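Pegboard Table Returns to Drummond Library

DRUMMOND — A pegboard table that was a fixture of the children's room at the Drummond library for years is back in use this month, in a new spot near the back windows and with a new set of boards and pegs.

The table was put away in March when the children's room was recarpeted. Library staff said they had planned to bring it out again within a few weeks, but a count of the old pegs showed that too many had gone missing. The original set had 3193 pieces when it was bought. By spring, 2503 were left, and a good share of those were chipped or would no longer stay in the holes.

Nouhaila Hajji, who runs the children's room, said families began asking for the table almost as soon as it was gone.

"We had kids walk straight to the corner where it used to be and just stand there," Hajji said. "Some of them come in for the pegs and take a book home on the way out. That works for us."

The library replaced the boards with ones from Getar, a supplier in nearby Dresel. The total cost was roughly $2000, paid from the annual book sale. Hajji said the old boards were cracked at the corners and could not be repaired. The old pegs that are still in good shape have been sorted and will go to the Eranar branch, which has a smaller table of its own.

Visitors may use the boards whenever the children's room is open. Up to five people can sit at the table at once, and the library is asking larger groups to call ahead. Pegs should be returned to the bins by color before leaving.

Pegboards are commonly used to help young children practice gripping and placing small objects, and Hajji said the table also draws older visitors. A few adults stop by in the late morning to work on their hand strength, she said, and one retired couple has been making a map of the town in pegs, a street at a time.
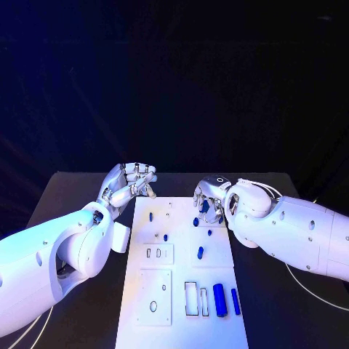
Pattern cards will be added later in the season. The cards show simple designs such as a house, a fish and a row of flags, and can be borrowed at the desk. Hajji said she would also like to start an after-school hour for the boards, beginning at 3:30 p.m., if enough families sign up.

The smallest pegs are kept behind the desk and are given out on request. Children under 3 must have an adult with them at the table — the library had the same rule before the move.

Anyone who finds stray pegs at home is welcome to drop them in the book return in a sealed bag or envelope. Hajji said a few dozen have come back that way already, including some from the old set.

The sign-up sheet for the after-school hour is at the children's desk.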